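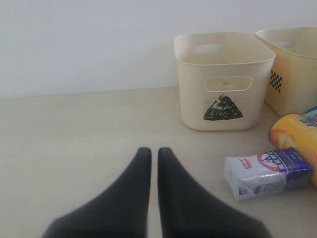
Who is responsible for giving notice when a tenant leaves a Wetville flat?
The tenant named on the lease gives notice, in writing, to the lettings office at Lero.

How to give notice and hand back the keys

Notice runs for one full calendar month. A letter received in March ends the tenancy on the last day of April. Joint tenants must all sign the same letter, and it should quote the flat number as it appears on the lease (for example, Magagula Court 217).

1. Send the notice letter to Marietjie Matlala at the lettings office. An acknowledgement will follow within five working days.

2. Book the leaving inspection. Appointments are available until 16:00 and last 70 minutes for a two-bedroom flat.

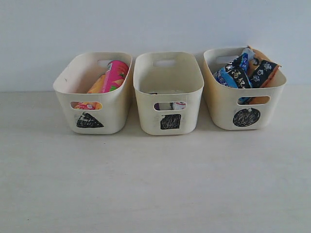
3. Read the electricity and water meters on the morning of departure and enter both figures on the key return form.

4. Return every key, including the post box key and the gate tag. A charge of 500 rand applies to each gate tag not returned.

5. Give a forwarding address and the bank details for the deposit refund. Deductions above 2,000 rand are set out in a separate statement.

Tenants who disagree with the inspection report may write to Nomvula Moodley, Tenancy Manager, within 14 days of receiving it. Flats in the Sundura block are managed under a different lease and have their own form.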